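Last updated: January

How do you teach a robot to pick something up?

You can't just say "please grab the box." I tried that with a robot arm once, and it sat there like a lamp! Robots learn a lot better when a person shows them the job.

One way is to hold the arm and move it yourself, like helping a little kid swing a bat. The other way is by remote control. My friend Vija Krūmiņa steers with a hand controller, and when she lifts her hand, the arm lifts too. The computer saves every little move. She likes to practice in a computer-made room first (if you drop something in there, you can start over with one click).

The job in our practice room is moving a tissue box over a wooden cabinet. There's a blue stepped shape on top too, so you have to watch where you're going! 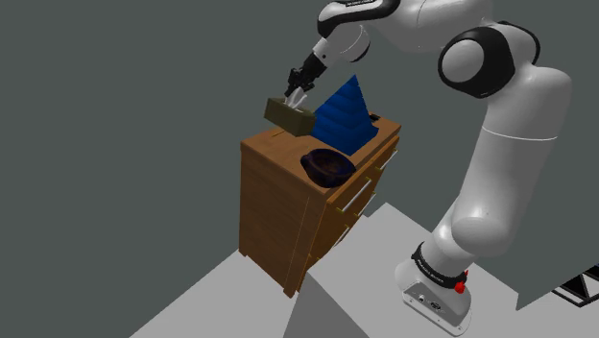
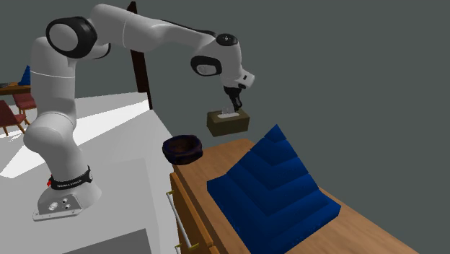 Why do we do it so many times?

One try isn't enough. If the box starts in a new spot, a robot that has only seen one try gets lost. Vija did almost 300 tries for our project, Citach, and I did 2 before my thumb got tired. Some of hers were slow and some were wobbly, and we threw the really bad ones out.

Try it at home: close your eyes and let a friend guide your hand to a cup. Do it 4 times, then try it alone.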